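Ticket 3698
Status: Reopened
Site: Rirkwood
Opened by: Meenakshi Bajpai
Assigned to: Zoia Horobets, Fodmont Support

Meenakshi Bajpai
Shared drive drops out again. Files over 200 MB stop partway through the copy and Windows says the network path can't be found. Small files are fine. The last ticket was closed as "user cable fault". We swapped the cable and nothing changed, so I don't accept that.

Zoia Horobets
Thanks Meenakshi. Please update the Ersoy switch to the current firmware and restart it. The release notes mention a fix for stalled transfers.

Meenakshi Bajpai
Done, 7 November 2025. Same fault. The release notes also promised "improved stability", for what that's worth. I ran a ping to the file server during a copy and lost 17 replies out of 192. With no copy running I lost none.
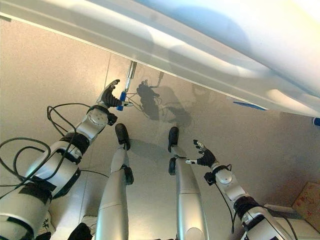
Attachment 1: silver-and-white arms, pale grey floor. Opens normally from the share.

Zoia Horobets
The packet loss is useful. Could the Grindex backup agent be running at the same time? It can saturate a slow link.

Meenakshi Bajpai
I was told that in the last ticket too. I've stopped the service and the loss is the same. What I did notice is that the server's port says 100 Mbps half duplex, and every other port says 1 Gbps full. Has anyone at your end looked at that?

Zoia Horobets
Not yet. Someone may have fixed the speed by hand. Please set both ends to auto and retest.

Meenakshi Bajpai
Both on auto, port now at 1 Gbps full. Two large copies finished. I've seen it behave for a day before, so leave this open until December please.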